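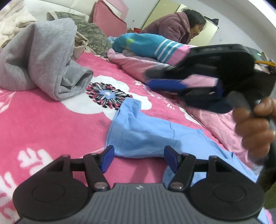

Do I have to pay a streaming levy if I only watch the local public channel online?

Home > Questions > Media & Politics > Local

Asked by Nilton Tello, 2018-10-22

Our city council is voting on a $18 yearly charge per household to fund a public news and video service. The flyer says it would replace the grant that Dekker Cable used to pay the town. I dropped cable in February and I only watch council meetings on the website. Would I still be charged? The flyer also says "households under the threshold are exempt" but gives no threshold.

3 answers

Wiletti
Yes, if it passes as written. The charge goes on the water bill, so it doesn't matter what you watch or how. The draft is 35 pages and the exemption is near the back. 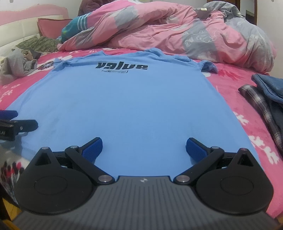 The threshold is tied to the same income limit the city uses for the trash discount. If you already get that discount you don't need to apply again. If you rent and the landlord pays the water bill, the landlord gets charged, and the draft says nothing on passing it along.

Sokex
its a tax, just call it a tax. vote them out

Teófilo Chambi
Wiletti has it right on the billing. One addition: the vote can still change the amount. An earlier draft had businesses paying by size, and Tandesell, the biggest employer in town, asked for a flat rate. 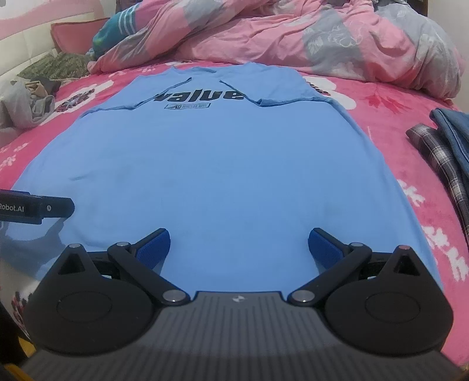 The flat rate is in the current version. You can send a written comment to the clerk until noon on the day of the vote. Put your street address on it or it won't be counted. They had around 600 last time and threw out 107 for missing addresses.

Share 4 | Comments 2

Does this cover apartments with one shared meter?

Same question as above. Our building has one meter.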